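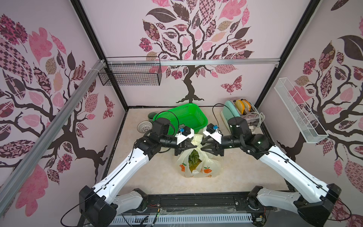
Early start at Taltside, well before six, flask under my arm and the tide right out. The curlews were in already, 21 of them strung along the mud, which is more than I've had there all January, and I was so pleased I forgot my cold hands completely!
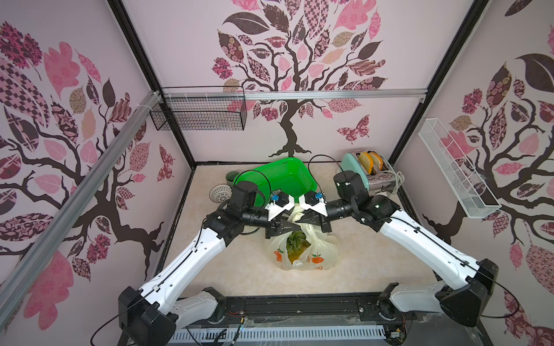
Pineapple in its bag, green basket behind.

Walked on to Lallow after that (slowly, the path is a bog) and found four redshank and a little egret looking very sorry for itself in the wind.

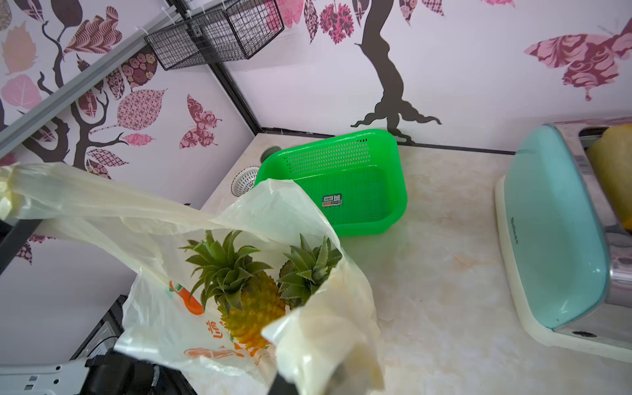
Enda Geraghty thought the egret would be the same one that roosted by the sluice last winter, and said to try again at dusk. I shall, if my boots dry.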